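The Second Life of a Desktop

Anwara Bhuiyan keeps her tea on the windowsill when she works, well away from the bench, and by the time she remembers it there is usually a skin on top. I have known her since we both lived on the wrong side of Cernport harbor, and in all those years I don't think I've seen her finish a cup. There is always one more screw to find, or one more old desktop that came in from an office that had given up on it.

The computers arrive at Grestel, the repair shop she runs with Jeanine Willems, mostly in November, when businesses go through their closets and decide what they can live without. Last year the two of them took in 1,833 machines, which is a startling number when you have seen the size of the back room (and the width of the door!). Many of them needed very little. A good cleaning, a new drive, more memory, and off they went to a family or a school for another few years of homework and email and somebody's endless card games.

If you have never looked inside a desktop, it's friendlier in there than you might expect. Jeanine likes to lay the case flat on its side with the panel off, so that the whole board faces up at you like a little town seen from a plane. The power supply sits in its metal box in the corner, the processor has its own square in the middle of things, and the memory goes in long black slots close by. She learned on her uncle's machine when she was 15, and she still talks about those slots with real affection, as the first part of a computer she ever dared to touch. 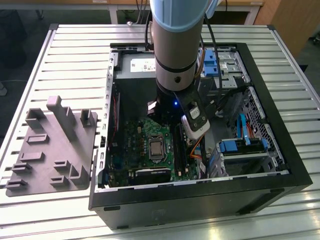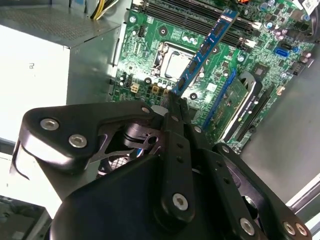
A Stick of Memory

Of all the jobs on the bench, memory is the one Anwara gives to beginners. The modules are light, they come out without much fuss, and there is a notch along the bottom edge that only lines up one way around. You open the clips, set the stick straight in its slot, and press down evenly at both ends until you feel it seat. The first time, everyone is sure they've broken something. The push it takes is a good deal firmer than seems polite.

She showed me on an old Illico tower, and I held my breath the whole way through. Then she had me take it out and do it again, and again after that, while Jeanine sorted a shoebox of spare modules into paper envelopes and told me a long story about a printer in the Rojanasak building that I'm still not sure I followed.

They close the books on 31st December, and the shelves by then are nearly bare, apart from a few stubborn cases waiting on parts. Anwara had 57 of those at the last count. She has promised to keep one back for me, a plain black thing with a noisy fan, and I have already cleared a spot for it on my kitchen table.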